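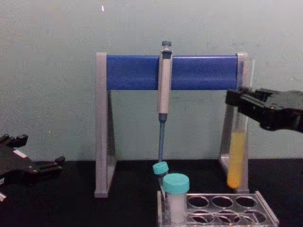 **minus_amna**
Bon, j'ai fini mon deuxième mois de levain et je craque. La pâte monte bien le soir, et au matin c'est une flaque. Je suis à 300 g d'eau pour 500 de farine, vous feriez quoi ?

**Vogler**
Trop long à température ambiante, à mon avis. Moi je mets au frigo après 6 heures, point.

**basta_pasta**
Pas d'accord avec Vogler ! Le froid, ça donne un pain acide que mes gosses refusent. Change plutôt de farine – la T65 du moulin de Grekville tient bien mieux chez moi.

**Vogler**
Acide si tu l'oublies trois jours, oui… Une nuit, ça ne se sent pas.

**minus_amna**
J'ai de la T80 bio, ça joue ?

**iestyn_m**
Un peu, elle fermente plus vite. Mets moins de levain, 50 g à peu près, et garde le reste pareil pour comparer.

**minus_amna**
OK, j'essaie ça samedi – et au frigo, désolée basta !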